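Pinça perde o cordão depois da troca dos dedos: por onde começar?

Publicado por tapley_cel4 em Manutenção > Células de dois braços

Célula Ilton, dois braços, tarefa de passar cordão em tênis. Desde que troquei os dedos, o braço direito fecha fora do ponto. Já refiz o zero do punho e reiniciei o controlador Gomix. O log acusa o código 311 a cada poucos ciclos. Velocidade no padrão. Segue a vista do punho com a pinça fechada no cordão.

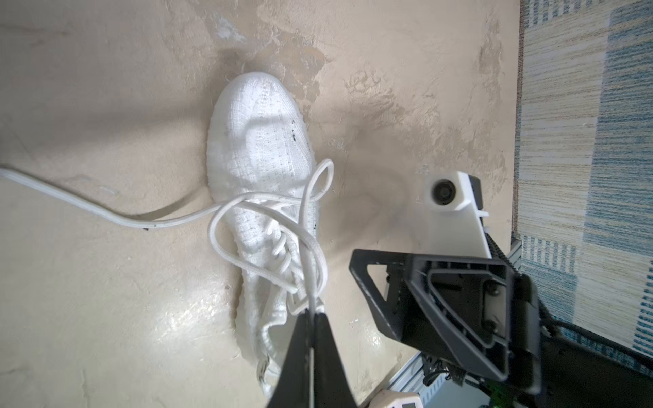
gomix_user
Aqui o 311 era cabo. Troca o cabo.

Prandurus
O 311 indica diferença entre a posição pedida e a lida na garra. Cabo é uma causa, mas com dedos novos eu verificaria antes o curso. Ordem que uso:

Desligar a alimentação dos braços e conferir o aperto das bases no trilho frontal.
Conferir se o cabo tem folga com o braço estendido.
Refazer o fechamento total da garra, sem peça, e gravar o novo zero.
Rodar 4 ciclos em velocidade reduzida, com o tênis no centro do piso. 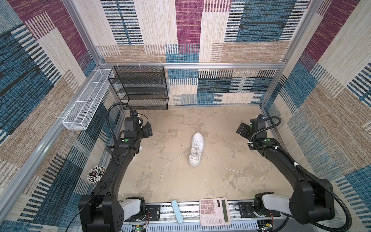
Os dois braços na célula, com o tênis entre as garras.

O zero do punho não substitui o zero da garra, são parâmetros separados. Na minha célula o valor de fechamento passou a 627 com os dedos novos. Não copie o número, meça o seu. Reaperto dos dedos a cada 2.000 ciclos.

Se o erro persistir, teste com algo mais rígido que o cordão e compare as leituras.
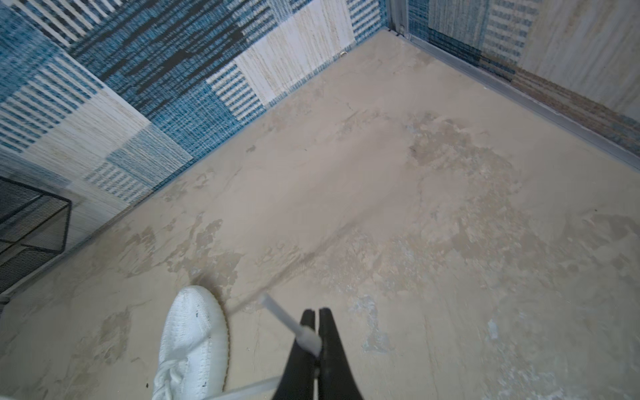

Haste branca fina presa entre os dedos, perto das pontas.

tapley_cel4
Faltava o zero da garra. Rodei na terça e o 311 não voltou. O cabo fica para a próxima parada.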